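眠れない夜のこと、湯たんぽのこと、そのほか寝床まわりのあれこれ

カテゴリ:暮らし

こんばんは。すっかり朝晩が冷えるようになりましたね。11月に入ったとたんに足の先が冷たくて、布団に入ってもなかなか寝つけない日が続いています。前に枕の話をちらっと書いたとき、「うちも同じです」「どんな枕にしたんですか」とコメントをくださった方が何人かいらして、いつかちゃんと書きますねとお返事したまま、夏が過ぎ、秋も終わりかけてしまいました。お待たせしてごめんなさい。今日は枕の話から始めて、たぶん長くなりますので、お茶でも淹れて、お暇なときに読んでくださいね。

わたしは今年で69歳になりました。若いころは本当によく寝る人間で、電車でもこたつでも、なんなら美容院のシャンプー台でも寝てしまうので、妹に「姉さんは立っていても寝る」と笑われたものです。それが50代の半ばくらいから、夜中に目が覚めるようになりました。最初は2時か3時に一度覚めて、お手洗いに行って、戻ってまた寝る。そのくらいなら何とも思わなかったのですが、そのうち戻っても眠れなくなってきて、天井の木目を眺めながら、あの節は犬の顔に似ているなあとか、明日のお味噌汁の具は何にしようとか、考えなくてもいいことばかり考えるようになりました。

いちばんいけないのは時計を見ることですね。「まだ3時」「もう4時」とやっていると、だんだん腹が立ってきて、余計に目が冴えてしまいます。夫は隣で気持ちよさそうに寝ていますし(この人は枕に頭がつくとすぐです、うらやましい!)、起こすのも悪いので、じっとしている。このじっとしているのが、またつらいんです。それで、目覚まし時計を枕元から簞笥の上に移しました。文字盤を壁のほうに向けて置いてあります。夫は「それじゃ時計の意味がないだろう」と言いますが、鳴れば用は足ります。

さて、枕です。

長年使っていたのは、結婚したときに実家の母が持たせてくれた、そば殻の枕でした。中身は何度も入れ替えましたし、側の布も二度縫い直したので、もう最初のものはどこにも残っていないのですけれど、気持ちの上ではずっと同じ枕です。寝返りを打つとざくざくと音がして、夏はひんやりして、少し粉っぽい匂いがする。あれが好きでした。ところが首が痛くなってきて、朝起きると右の肩までこわばっているものですから、思いきって駅の向こうの寝具屋さん、Omsteadさんに行ってみたんです。

Omsteadさんは昔からあるお店で、表に布団が積んであって、ちょっと入りにくいんですね。一度入ったら何か買わないと出られないような気がして、30年も前を通るばかりでした。でも入ってみたら、なんのことはない、奥にお試し用の寝台があって、靴を脱いでどうぞどうぞと言ってくださる。いろんな高さの枕を頭の下に入れてもらって、横を向いたり上を向いたり、お店の真ん中でごろごろするのは恥ずかしいものですが、三つ目くらいから楽しくなってきて、最後のほうは危うく寝るところでした。

そこで教わったのが、わたしの枕は高すぎたということでした。そば殻を入れ替えるたびに、せっかくだからとたっぷり詰めていたのがよくなかったらしいんです。貧乏性ですね。袋に残るのがもったいなくて、ぎゅうぎゅうに入れていました。お店の方は新しい枕を売りつけるでもなく、「今のを持って帰ってから、お茶碗に二、三杯ずつ減らしてみてください」とおっしゃるんです。なんて商売っ気のない! 申し訳ないので、枕カバーだけ一枚買って帰りました。1,837円。生成りの綿で、端にほんの少しだけ縁飾りがあるものです。これが洗うたびに柔らかくなって、今ではいちばんのお気に入りです。

家に帰って、さっそく新聞紙を広げてそば殻を抜きました。お茶碗に二杯ほど抜いて寝てみて、翌日もう一杯抜いて、その次の日に半分戻して。戻したり抜いたりしているうちに、座敷の隅からいつまでもそば殻が出てくるようになって、夫の靴下の裏にまでくっついていました。それでも、ちょうどいいところが見つかったときは嬉しかったですよ。首の後ろがすうっと楽になるんです。ですから、枕が合わないとお悩みの方は、新しいものを買う前に、まず中身を減らしてみてくださいませ。低反発などは減らせないので、そのときはバスタオルを畳んだもので試すといいそうです。

余ったそば殻は小さな巾着に入れて、お手玉にしました。お手玉なんて何十年ぶりでしたけれど、二つならまだできます。三つは駄目でした。

次は掛けるもののお話です。

わたしは昔から重い布団が好きなんです。子どものころの綿の布団、あのずっしりしたのを首まで引き上げて、体が動かせないくらいなのが冬の夜の安心でした。羽毛の軽いのは暖かいけれど、どうも頼りなくて、夜中にどこかへ飛んでいってしまいそうな気がします。そう娘に話したら、誕生日にJilluvdenという毛布を贈ってくれました。ウールの厚手で、色は栗の渋皮煮のような茶色。羽毛布団の上にこれを一枚のせると、ちょうどいい重さになるんですね。初めは中に入れていたのですが、上にのせるほうが暖かいとどこかで読んで、やってみたら確かにそうでした。

ただ、洗うのが大変で。家の洗濯機には入りませんし、クリーニングに出すとなかなかのお値段です。春に一度、お風呂の湯船で踏み洗いをしました。裾をまくって、ワイン作りみたいに足踏みして、そこまでは愉快だったのですが、水を吸った毛布の重いこと重いこと。湯船から引き上げられなくて、そのまま半日、お風呂の縁に半分かけて水を切りました。その日の夫のお風呂は夜の10時過ぎになりました。もう二度としません。来年はクリーニングに出します。

寝床というのは不思議なもので、毎日何時間も過ごしている場所なのに、昼間はほとんど考えませんよね。着るものや食べるものはあんなに悩むのに、敷布なんて十年同じものを使って平気でいたりする。わたしがきちんと寝床のことを考えるようになったのは、母の晩年でした。

母は畳に布団の人でした。ベッドは落ちそうで怖いと言って、旅行に行っても洋室だとよく眠れないと言うような人です。それが85を過ぎて足腰が弱ってくると、布団から立ち上がるのがひと仕事になりました。箪笥につかまって、柱につかまって、よいしょ、よいしょと。見ているほうがはらはらします。それで介護用のベッドを借りましょうという話になったのですが、母は首を縦に振りません。「病人みたいでいやだ」と言うんです。気持ちはよくわかりました。部屋の真ん中に大きなものが来ると、部屋がもう自分の部屋でなくなってしまうような、そういう心細さがあったのだと思います。

妹と二人でずいぶん説得しました。最後は妹が「お母さん、これ背中が起き上がるから、寝たまま朝のドラマが見られるよ」と言って、それが効きました。朝のドラマは母にとって何より大事でしたから。いざ入ってみれば、母はすぐに慣れて、背もたれの角度も自分で決めて、足を少し上げるのがむくみにいいだの、この高さだと爪が切りやすいだのと、すっかり使いこなしていました。最初の晩に「高いところで寝るのはお殿様みたいだ」と言ったのが、今でも妹との間で語り草になっています。 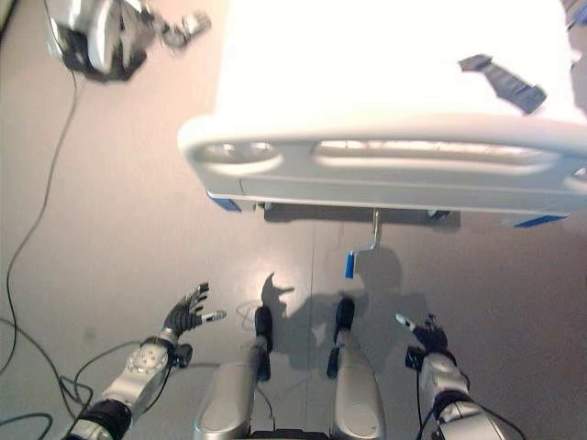 白いベッドの足元側です。角に青い色が入っています。

母の寝床で学んだことは、いくつもあります。ひとつは敷布の皺です。健康なときは皺の一本くらい何でもありませんが、一日の大半を横になっている人には、あの一本が痛い。母の敷布を毎朝ぴんと張るようになってから、自分のも張るようになりました。四隅を三角に折ってマットの下に入れるやり方を、来てくださる看護師さんに教わって、今でもそうしています。これをやると、夜、布団に足を入れた瞬間がとても気持ちがいいんです。よその家に泊まりに来たような、少しよそ行きの感じがして。

もうひとつは、手の届くところに何を置くか、ということでした。母の枕元には、いつも決まった籠がありました。眼鏡、ティッシュ、飴、ハンドクリーム、孫からの手紙、それからなぜか裁ちばさみ。はさみは危ないからと何度片づけても、いつの間にか戻っているんです。母は洋裁をしていた人なので、そばにあると落ち着いたのでしょうね。結局、革のさやに入れて置いておくことにしました。あのはさみは今、わたしの針箱に入っています。よく研いであって、今でも絹が気持ちよく切れます。

わたしの枕元はといえば、文庫本と、老眼鏡と、水筒です。水筒は500ミリリットルのもので、寝る前に白湯を入れておきます。夜中に喉が渇いて台所まで行くと、廊下が寒くてそれで目が覚めてしまいますから、これは本当におすすめです。文庫本は、できるだけ何も起こらないものがいいですね。推理小説は絶対にいけません。去年の冬、あと少しで犯人がわかるからと読み続けて、気がついたら新聞配達のバイクの音がしていました。今は昔の人の随筆をぽつぽつ読んでいます。豆腐屋がどうした、猫がどうした、という話を2ページも読むと瞼が重くなります。書いた方には失礼な話ですけれど、わたしとしては心から感謝しているんです。

それから湯たんぽです。これはもう、声を大にして言いたい!

電気毛布も使っていたことがありますが、朝になると喉がからからで、体がだるくなってしまって、わたしには合いませんでした。今使っているのはPlestdenという、ゴムの柔らかい湯たんぽです。お湯を入れると、ちょっと小さな動物を抱いているような感じになります。カバーは自分で編みました。余り毛糸で編んだので、上のほうが紺で、真ん中から急に芥子色になって、最後に足りなくなって口のところだけ桃色です。人に見せるものではないのでいいのですが、娘には「前衛的だね」と言われました。

使い方にもこつがあって、わたしは布団に入る30分前に、まず腰のあたりに置いておきます。それから自分が入るときに、足のほうへ蹴って送る。寝る場所の全体をひとわたり温めてから足元へ、という順番です。足にぴったりつけたまま寝ると低温やけどが怖いので、足先から少し離して置くようにしています。わたしは一度、すねに赤いあとをつけてしまって、治るのにずいぶんかかりました。年を取ると皮膚も鈍くなるのか、熱いのに気がつかないんですね。みなさんもどうぞお気をつけて。お湯は沸騰したてを入れないこと、口を閉める前に空気を抜くこと。このふたつは説明書にも書いてあります。

朝のお湯は捨てずに、洗面器にあけて顔を洗います。まだほんのり温かくて、冬の朝にはありがたいものです。残りは冷めてからベランダの鉢にやっています。母がいつもそうしていました。母のは金物の、がちゃがちゃいう湯たんぽでしたけれど。

話があちこちに飛びますね。眠る前に何をするか、ということも書こうと思っていたのでした。

前は寝る直前まで居間でテレビを見ていたのですが、これをやめました。やめたといっても、面白いものがあれば見ますから、だいたいやめた、くらいです。かわりに、9時を過ぎたら台所の大きい電気を消して、流しの上の小さい明かりだけにします。そうすると不思議と、家の中が夜らしくなるんですね。その薄暗いところで翌朝のお米を研いで、ふきんを洗って、干して。急がずにそれをやっているうちに、体のほうが「ああ、もう終わりだな」と思ってくれるようです。夫は暗くて新聞が読めないとこぼしますので、居間に読書用の電気スタンドを買いました。

コーヒーも、午後は控えるようにしました。これがつらかった。商店街の端にDeákという喫茶店がありまして、わたしは夕方、買い物の帰りにそこへ寄って、深煎りを一杯いただくのを長年の楽しみにしていたんです。窓際の席で、買ったばかりの葱を足元に置いて、ぼんやり通りを眺める。あの20分があるから夕飯の支度ができるというものでした。でも寝つきのことを考えて、思いきって行く時間を午前に変えました。

行ってみると、午前の喫茶店は午後とはまるで違う場所なんですね。光の入り方も、かかっている音楽も、お客さんの顔ぶれも違います。午後は静かで新聞の音くらいしかしないのに、午前は体操教室の帰りの方たちでとても賑やかです。トーストの匂いもします。初めのうちは落ち着かなくて、損をしたような気がしていましたが、このごろは隣の席の方と里芋の煮方の話などするようになって、これはこれでいいものだなあと思っています。ちなみに里芋は、皮をむいたあとに塩でもむより、皮ごと少し茹でてからむくほうが、手が痒くならないそうです。さっそくやってみました。つるんとむけて、気持ちがよかったですよ。

夕方にはかわりに、ほうじ茶をいただいています。茶葉がしけってきたら、フライパンで軽く炒るといい香りが戻ります。台所じゅうが香ばしくなって、これも眠る前の支度のひとつになりました。炒りすぎて煙を出したことが二度ありますが。

そうやっていろいろ工夫しても、眠れない夜はやっぱりあります。昨夜がそうでした。1時過ぎに目が覚めて、それきりです。若いころの失敗だとか、もう連絡のつかないお友だちのことだとか、そういうものは決まって夜中にやってきますね。昼間に思い出せばどうということもないのに、夜は何でも一回り大きく見えます。

前は布団の中で頑張っていたのですが、今は20分くらいして駄目だと思ったら、起きてしまうことにしています。カーディガンを羽織って、台所の小さい明かりをつけて、お白湯を飲む。編みかけのものがあれば何段か編む。昨夜は豆の筋を取りました。夜中に豆の筋を取っている自分を想像すると可笑しいのですが、手を動かしていると頭のほうが静かになってきて、ざるがいっぱいになるころには欠伸が出ました。布団に戻ったら毛布がまだ少し温かくて、そこから朝までぐっすりです。夫は朝、冷蔵庫をあけて「なんだこの豆は」と驚いていました。今夜はその豆で胡麻和えです。

お医者様にも相談はしました。かかりつけの先生は、年を取ると眠りは短く浅くなるものだから、昼間に元気で動けているならあまり気に病まないように、とおっしゃいます。どうしてもつらいときのお薬の話もしてくださって、わたしはまだいただいていませんが、頼れるものがあると知っているだけで、少し気が楽になりました。もし昼間もぼうっとして困っておられる方がいたら、枕の中身を出したり入れたりするより先に、どうぞお医者様に行ってくださいね。わたしのは、あくまで素人の寝床いじりですから。

昼寝についても書きたかったのですが、もうずいぶん長くなってしまいました。ひとつだけ書いておくと、昼寝は3時までに、座ったままで、というのが今のところわたしには合っています。横になるといけません。去年の今ごろ、こたつで「ちょっとだけ」と横になって、起きたら窓の外が真っ暗でした。朝だか夜だかわからなくて、慌てて雨戸を開けに行こうとして、夫に「今から閉めるところだよ」と言われました。

それと、前回の記事にコメントをくださった方へ。柚子の種を焼酎に漬けるときは、種は洗わずにそのままで大丈夫です。あのぬるぬるしたところがいいのだそうです。うちでは小さな瓶で毎年作っていて、冬のあいだの手荒れにつけています。ただ、お酒にかぶれる方もいらっしゃるので、腕の内側で少し試してからになさってください。

みなさんの枕元には何が置いてありますか。よかったら教えてくださいね。お返事はいつものようにゆっくりになると思いますが、全部読ませていただいています。

湯たんぽのお湯が沸いたようなので、今夜はこのへんで。おやすみなさい。

次は、たぶん白菜漬けのことを書きます。樽を物置から出してきたところです。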